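Packing and Small Parts, Handout 6: Sorting Cables from Box to Box

Shares 30 | Comments 7

Read this before the practical session. It follows on from Handout 5, which dealt with choosing a carton and folding out the flaps. You will need your tally sheet, a pencil and a roll of labels from the Graratska drawer.

1. What the task is

A mixed box of cables comes in. It has to leave as separate items, each one coiled, tied and labeled. The two-box method is the one used in this course. One open carton holds the unsorted cables and a second, empty carton stands beside it to receive them. Nothing goes on the table between the two boxes except the item being worked on.

The Michalski stock list gives 386 cable items for the term. Each bench group is assigned 77 of them. Most are power cables and adapters, and almost all are black, so color is no help in telling them apart. Look at the plug first, then the length, then the print on the jacket if there is any.

2. Setting up

Put both cartons along the far side of the work area, openings up. Leave the near side of the table clear for tying and labeling.

Fold all the flaps outward. A flap that leans in over the opening will catch a plug on the way out. The tall rear flap can stand upright. If the side flap has a hand hole, check that no plug has gone through it.

Cloth covers should be pulled flat and clamped at the edges before any carton goes on top. A wrinkle under a box makes it rock when you pull on a cable.

Check that the receiving carton is empty. Old twist ties and torn labels left on the floor of the box end up in the next person's coils.
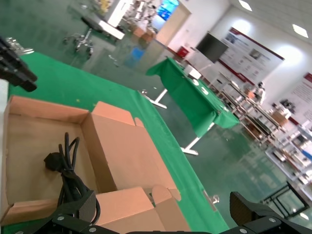
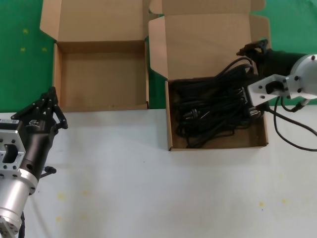
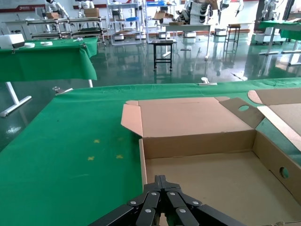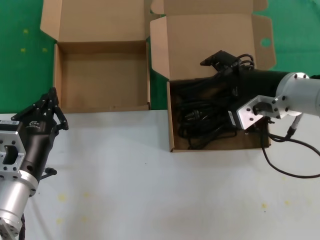 Open cartons and the tables they are worked on.

3. Taking a cable out

Find a plug. Do not start from the middle of a loop. Once you have a plug or an adapter body, lift it straight up a short distance and look at what comes with it. If one strand follows, keep lifting. If several loops rise together, stop, lower it a little and work the upper loops off with the other hand.

Lift over the lowest side of the box where you can. Going over the rear flap works but it drags the cord across the cardboard edge, and a long cord will hang there.

Heavy adapters need to be held by the body. Do not let one swing from its cord. The strain falls where the cord enters the housing, and that is the place where damaged adapters in the Stuton returns bin have most often failed.

Do not tip the source box out onto the table. It looks faster and it makes the tangle worse.

4. Coiling and tying

Coil in the direction the cable wants to go. Most cables have been coiled before and keep some of that curve. Loops should be a hand's width across for thin cords and larger for power cords. Leave both ends free on the same side of the coil.

Use one tie for short cables and two for long ones. Ties go on snug enough that the coil holds its shape when you pick it up. If the jacket is pinched, it is too tight.

Adapters: coil the cord beside the body. Do not wrap it around.

5. Placing in the second box

Lay the coils flat, plugs toward the wall of the box. Start at the back. Put adapters on the bottom layer and light cords on top. A medium Plindolby carton takes up to 50 tied coils. Past that the flaps will not close without pressing on the top layer, so start another carton.

Mark the tally sheet as each item goes in. Do not wait until the box is full and then try to work back.

6. Items to set aside

Cracked plugs, bent pins, split jackets and anything with tape on it go in the tray marked HOLD. Write the reason on the label. "Bad" is not a reason. "Bent pin" is.

Loose adapters with no cord also go to HOLD until the rest of the box has been sorted. The matching cord is often near the bottom.

7. For next time

Finish the tally sheet and hand it in with the HOLD labels attached. Read the section on closing and taping cartons in Handout 7. Bring a tape measure, as we will be checking cord lengths against the Michalski list.

Shares 30 | Comments 7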